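How Your Joints Work
By Phyllis Hollis

Bones are hard and stiff. If your whole skeleton were one solid bone, you could not sit down, kick a ball or scratch your nose. You can do all of those things because your skeleton is made of many separate bones, and the places where they meet are called joints.

Most joints let the bones move. A few do not. The bones of your skull meet along wavy lines that look a little like the edges of puzzle pieces. In a baby these bones can still shift slightly, which leaves room for the brain to grow. In an adult they are locked firmly together.

Hinge joints

Open and close a door and watch the side where it is attached to the wall. The hinge lets the door swing one way and back again. It does not let the door tip up or down. Your elbow bends much like that, and so do your knees and the two joints near the end of each finger.

Try bending your finger sideways at the joint closest to the tip. It won't go. Don't force it.

Ball-and-socket joints

Your shoulder can do far more than your elbow. You can lift your arm forward, stretch it out to the side, reach behind you, or swing it in a big circle. The top of your upper arm bone is round like a ball, and it sits against a shallow cup in your shoulder blade.

Your hip is a ball-and-socket joint too, but its cup is deeper. A deep cup holds the ball more tightly. That makes the hip steadier than the shoulder, and it also means that most people cannot swing a leg as freely as an arm.

Pivot joints

Shake your head as if you were saying no. Near the top of your neck, a ring-shaped bone is turning around a peg that sticks up from the bone underneath it. A joint that turns like this is called a pivot joint.

There is another one just below your elbow. Hold your hand out with the palm up, then turn the palm down. It feels as if only your wrist moved. Now do it again with your other hand wrapped around your forearm. You should feel the forearm twisting. It has two long bones in it, and one of them rolls over the other.

Joints working together

Reaching for something on a table seems like one movement, but it takes several joints. The shoulder points your arm in the right direction. The elbow straightens or bends to make the arm longer or shorter. The wrist tilts, and last of all the fingers close. 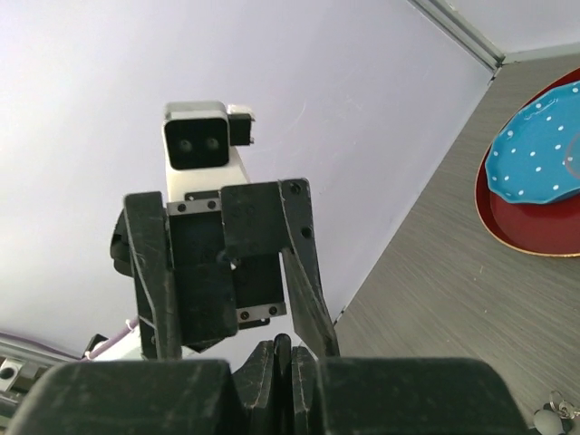
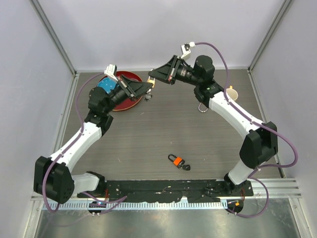
Two arms, bent inward over a tabletop. 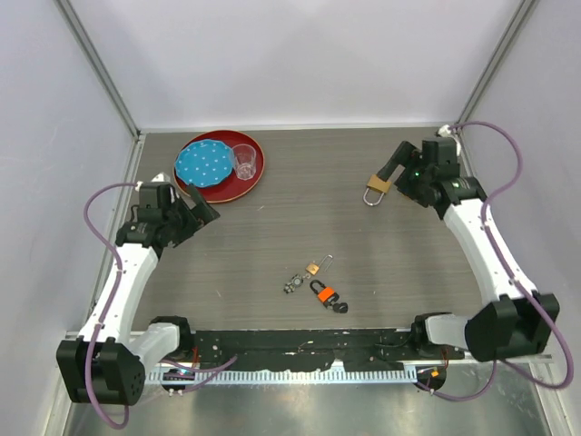
You can find out how much each joint matters by leaving one out. Put an unbreakable cup on a table and sit down in front of it. Keep your elbow completely straight and try to pick up the cup and bring it to your mouth. You can probably pick it up, but drinking from it is another matter. Next, let your elbow bend but keep your wrist stiff. Then try it without using your thumb.

The thumb has a special joint at its base, called a saddle joint. Each bone is curved a bit like a saddle, and the two fit against each other. This joint lets your thumb move across your palm and touch the tips of your fingers. You use it when you hold a pencil or button a coat.

What keeps bones from grinding?

Two bones rubbing against each other would soon wear down. The ends of the bones in a moving joint are covered with cartilage, which is smooth, tough and a little springy. You have another kind of cartilage in your ears and in the tip of your nose. Press the tip of your nose and you can feel how it gives and then goes back into shape.

Inside the joint there is also a small amount of slippery fluid. It works something like the oil on a bicycle chain. The fluid is sealed in by a thin lining, so it stays where it is needed.

What holds bones together?

Strong bands called ligaments run from one bone to the next. They let the joint move, but they stop it from moving too far. When people say they have sprained an ankle, they mean that a ligament has been stretched too much or torn. A sprain can swell up and hurt for days or weeks.

Tendons are different. A tendon joins a muscle to a bone. Sit in a chair with your feet flat on the floor and feel behind your knee. The firm cords on either side are tendons. They pull on the bones of your lower leg when the muscles in the back of your thigh get shorter.

Muscles can only pull. They can't push. To bend your elbow, the muscle at the front of your upper arm pulls. To straighten it again, the muscle at the back pulls and the front one relaxes.

Why do knuckles crack?

When you stretch a finger joint, there is suddenly more space inside it. Gas in the fluid can form a bubble, and scientists think the popping noise has to do with that bubble. They still disagree about exactly which part of the process makes the sound. After a knuckle has cracked, you usually have to wait a while before it will crack again.

Words to know

Cartilage: smooth, springy material that covers the ends of bones in a joint.
Joint: a place where bones meet.
Ligament: a strong band that joins bone to bone.
Tendon: a strong cord that joins muscle to bone.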